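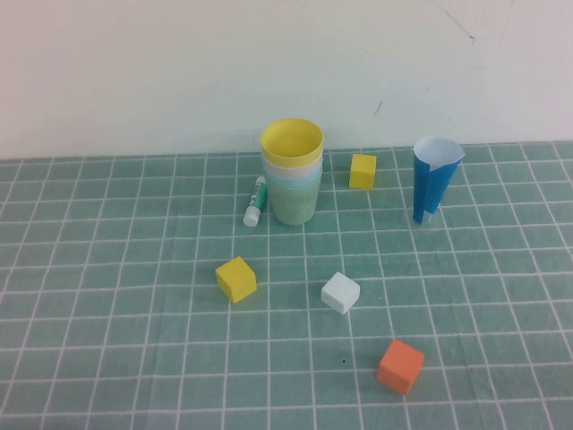 Does Clutter Order Matter? Choosing Which Object to Pick First
Final project report, Introduction to Robot Manipulation
Project advisor: Clive Kershaw

1. Question

Our arm has to clear a table of small objects into a bin, one at a time. The starter code picks the object with the highest detection score. We wanted to know if a different picking order would lead to fewer failed grasps, using the same detector and the same grasp planner.

2. Setup

All runs used the gridded table in the Birkett lab and the fixed camera. The object set mixes easy shapes with awkward ones: colored cubes, a stack of nested cups, a glue stick and a rolled paper cone. Each layout had the objects spread over the table, with at least one pair close together. The glue stick lying almost against the base of the green cup is typical of the pairs we used.

The grid lines served as our reference for checking camera calibration. The sheet has small ripples in places, so we did not use lines in the rippled parts.

We compared two ordering rules. The first, Score, is the starter code. The second, Clearance, measures the free space around each object and picks the one with the most room. We wrote Clearance as a small module called Giter, which runs between the detector and the planner.

3. Procedure

We recorded 654 grasp attempts in August, split over 47 layouts. Every layout was run once with each rule. Between the two runs we put the objects back by hand, using a saved camera view as an overlay. A grasp counted as a success if the object ended up in the bin. If the arm knocked over or moved a different object along the way, we logged that separately as a disturbance.

4. Results

Clearance had fewer failed grasps than Score, and most of the difference came from the close pairs. With Score, the arm often went for the cups early and pushed whatever was next to them. With Clearance, the cubes usually went first and the close pair was left for last, when there was more room to approach from the side.

For cubes standing alone the two rules did about the same. The paper cone was a problem under both. It is light and dents easily - a grip firm enough to hold the cups crushed it. We went through several cones.

Disturbances logged: 97 in total, the larger share under Score.

5. Problems

White objects were sometimes missed when the lights were bright. We lowered the exposure and repeated the affected layouts. Resetting by hand was also not exact, so the two runs of a layout could differ slightly.

6. Next steps

Add grip force per object type, and test Giter on objects that touch on more than one side.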